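Contents > Part Two: Collecting Demonstrations > Chapter 5

Previous chapter | Contents | Glossary | Exercises | Next chapter

Chapter 5
Recording with a Hand-held Gripper
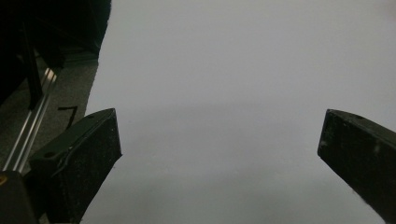
Figure 5.1 View from the camera on a hand-held gripper. The fingers are open over a plain, pale surface.

5.1 The problem this chapter deals with

Chapter 4 described how a person can teach a robot arm by driving it from a distance. The method works, but it is slow. The operator has to learn the controls, the arm has to be free, and each new room means moving heavy equipment. A beginner often needs a full afternoon before the recordings are good enough to keep.

A second method leaves the arm out of the recording stage. The person holds a gripper by its handle and does the task with it. A camera fixed to the gripper records what lies in front of the fingers. Later, a program works out how the gripper moved through space and how far the fingers were open at each moment. These two streams, together with the video, make up one demonstration. A policy trained on many demonstrations can then be run on an arm that carries a matching gripper and a matching camera.

The word "matching" matters a good deal. The policy learns from pictures taken at one particular position behind the fingers. If the camera on the arm sits a centimetre further back, or tilts a little more, the fingers show up in a different part of the picture and the policy is working from a view it has never been given. Section 5.4 sets out how to check the two mounts against each other.

5.2 What the camera sees

New readers tend to expect a view of the whole workplace, with the table, the objects and the person's hands all laid out. The view from the tool is much closer than that. In Figure 5.1 the two black fingers come up from the lower part of the picture with a wide gap between them, and most of the rest is a single pale surface. Only the left side has much in it: dark cloth at the top, grey floor or matting lower down, and a silver rail running at a slant.

Three features of such a view come up again and again in this part of the book.

First, the fingers are always present. Their shape and position give the policy a fixed reference, and the gap between them can be measured from the picture if no other sensor is fitted. The small round holes near the fingertips in Figure 5.1 are the sort of detail that can be followed from one picture to the next.

Second, plain surfaces are hard to track. Programs that estimate camera motion look for corners, edges and patterns that stay put in the world. A smooth pale area offers very few. In a picture like Figure 5.1, nearly all the usable points lie along the left side, where the rail and the edge of the cloth stand out. The fingers must be masked before tracking, as they move with the camera and would tell the program that nothing has moved at all.

Third, light and shade move with the tool. The pale surface in the figure is not evenly lit. There is a soft darker band across the middle and a very faint shadow below the tip of the right finger. A tracker which treats shading as part of the surface will drift.

5.3 A worked case: the Wekberg recordings

The examples in this chapter come from a set of recordings made at Wekberg by Cheuk-hei Tang and Sajib Khondokar. Their question was a narrow one. They wanted to know how much of the loss in a set of hand-held demonstrations came from poor tracking and how much from mistakes made by the person holding the tool.

They recorded 117 demonstrations of a pick-and-place task and ran every one through Illis, the tracking program used in the rest of this book. A demonstration was kept if Illis returned an unbroken path from start to finish and the task had been completed. By this rule 76 were kept. Of those rejected, 26 had been completed correctly by the person but had a break in the path. The others were rejected because of the way the task had been done.

Most of the breaks came at the same stage. The person had lifted the gripper away from the objects and swung it over a bare part of the work area before going back for the next one. While the fingers were near the objects there was plenty for the tracker to hold on to. During the swing there was very little, and the path was lost for up to 3 seconds. When the tracker found its place again, the position could be wrong by more than the width of a finger.

Tang and Khondokar tried two remedies. The first was to place printed markers at the edge of the work area, so that at least one stayed in view throughout the swing. The second was to ask the person to move more slowly over bare surfaces. The markers removed nearly all the breaks. Slower movement helped less than expected, and it had a side effect: the trained policy also slowed down over bare surfaces, having copied the habit along with the task.

The second result is worth keeping in mind. Any instruction given to the person holding the gripper may turn up later in the behaviour of the robot.

5.4 Before you record

The checks below are used at the start of each exercise. Stulix is the recording program supplied with the course files. Readers using the older Vasylenko mount should turn to Appendix B for the different screw positions.

Fix the camera and tighten the mount. Push it gently from each side and tighten again if it shifts.

Open the fingers fully and save a still in Stulix. Do the same with the gripper on the arm. Lay one still over the other and compare the fingertips.

Close the fingers fully and repeat.

Wipe the fingers. Dust shows up as small pale specks on black material, and a mask made with clean fingers fits better.

Move the tool by hand over the whole work area while watching the point count in Stulix. Note any place where the count falls sharply and put a marker near it.

Record one short demonstration and process it completely before recording any more.

The last check is the one most often skipped by students. Processing a single demonstration takes a few minutes. Finding out after a morning's work that the mount was loose takes a good deal longer.

5.5 Terms used in this chapter

Demonstration: one complete recording of a task, from the first movement to the last.

Path: the position and direction of the gripper at each moment of a demonstration.

Break: a stretch of a demonstration for which no path can be found.

Mask: the part of the picture that the tracker is told to ignore.

Opening: the distance between the inner faces of the fingers.

Section 5.6 begins with the opening and shows how to measure it from a single picture.

Page last updated: November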